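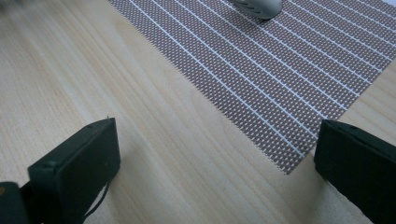

How often should the water in a rabbit's bowl be changed?

At least once a day, and again whenever there is hay, bedding or droppings in it. A bottle needs the same daily change, with the spout checked by pressing the ball to see that water comes through.

Small Animal Care, Level 2
Handout 4: Feeding and watering rabbits and guinea pigs
Sendama Animal Care Centre

Read this before the practical in May. Bring it with you, along with your record sheet from Handout 3. The part on weighing will be used again in the unit on health checks.

1. Hay

Hay or grass makes up most of what a rabbit or guinea pig eats. It should be there all the time, day and night. The teeth of both animals keep growing throughout life, and long chewing wears them down. Fibre also keeps the gut moving. An animal without enough of it can become ill quickly.

Good hay smells sweet and is green to pale gold. Do not use hay that is dusty, damp, grey or has a musty smell. Shake out each handful before it goes into the rack. Racks should be low enough for the smallest animal in the group to reach, and with a pair or more there should be two feeding places, as one animal will often guard a single rack.

Timothy hay and meadow hay are both suitable for adults. Alfalfa (also called lucerne) is richer and has a lot of calcium. It is given to young or pregnant animals on advice and is not an everyday hay for adults.

2. Pellets

Pellets are an addition to hay. Use a plain pellet made for the right species. Muesli mixes are not used at the centre. Animals pick out the sweet parts and leave the rest, so the diet they end up with is not the one on the bag.

Our two stock rooms are called Plotar (rabbits) and Poton (guinea pigs). The bins are kept in the room they belong to. Do not carry a scoop from one room to the other. Rabbit pellets are not a substitute for guinea pig pellets, which have vitamin C added.

Weigh the ration on the scales and write it down in grams. Scoops vary, and a heaped scoop can be nearly double a level one. The ration for each animal is on its card. If the card is missing, ask before feeding.

3. Vitamin C

Guinea pigs cannot make their own vitamin C. Rabbits can. A guinea pig that goes short may be slow to move, have a rough coat, sore joints or bleeding gums, and heal poorly. Fresh food is the best way to give it. Red or green pepper, kale and parsley are all useful.

Drops in the water are not recommended. The vitamin breaks down in light, the dose depends on how much is drunk, and some animals drink less when the taste changes. The vitamin in pellets fades as well, so check the date on the bag and close the bin properly — most bins in Poton have a clip on each side and both need to be down.

4. Fresh food

Wash all greens and shake off the water. Bring in any new food in small amounts over several days, one food at a time. If droppings become soft, stop the new food and tell the tutor.

Suitable most days: romaine lettuce, coriander, dandelion leaves, spring greens.
Small amounts, now and then: carrot, apple without pips, strawberry.
Never: potato, rhubarb, onion, avocado, chocolate, lawnmower clippings.

Clippings heat up and ferment soon after cutting. Grass picked by hand is fine if the ground has not been sprayed.

Take out uneaten greens at the evening round.

5. Weighing

Each animal is weighed weekly, at the same time of day and on the same scales. Put the empty box on the scales, set to zero, then put the animal in. Keep one hand near it throughout.

Worked example. Nam, an adult guinea pig, weighed 950 g last week and weighs 931 g today.

Loss: 950 − 931 = 19 g
As a percentage: 19 ÷ 950 × 100 = 2%

A change of this size can come from a full or empty gut. Record it and weigh again the next day. A loss that carries on over several days needs reporting, even if each step is small. A loss of 95 g in the same animal would be 10% and would be reported at once.

6. When to get help

An animal that has stopped eating or stopped passing droppings is an emergency. Do not wait for the next round. Tell the duty tutor straight away, and note when food was last seen to be eaten.

Other signs to report the same day: wet chin, dropping food from the mouth, hunched posture, grinding teeth, a dirty bottom, drinking much more or much less than usual.

Before the practical

Write 200 words comparing the daily diet of an adult rabbit with that of an adult guinea pig. Include hay, pellets, fresh food and water. Hand it in at the Plotar desk by 9.30 am on the morning of your session. Closed shoes, hair tied back, no rings.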